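Long white table on a wood floor, what would you do?
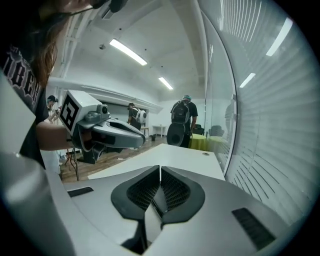 Fadwa_B
10/11/23
We finally moved the workroom into the front of the building, and I've been going back and forth over the furniture ever since (my poor husband has heard all of it, twice). I love how the white top looks against those warm brown planks, so bright and clean, but my worry is the floor. We've got stands with skinny legs and cables trailing across the boards, and I'm scared of scratches and somebody tripping. Do I put down a rug, or would that spoil it? My budget is 600, and I'd like to keep a little back for lamps!

benes_boris
Lovely floor, congratulations! Please don't hide it. I'd put felt pads under everything and buy flat cable covers in a brown close to the planks. We did our place in August for 45 and I haven't thought about it since.

lahlou16
Have to disagree with Boris, sorry. Felt picks up grit, and grit is what scratches. I went through two sets before I gave up and got a low flatweave, and it's much kinder on the ears too when several people are talking.

benes_boris
Fair enough about the grit, I do vacuum mine now and then. But chairs catch on a rug edge every single time, at least with my family!

Fadwa_B
Thank you both, this is so helpful. I think I'll try the cable covers first and borrow my sister's old rug for a weekend, just to see how it feels. Does anyone know if the brown covers come in longer lengths?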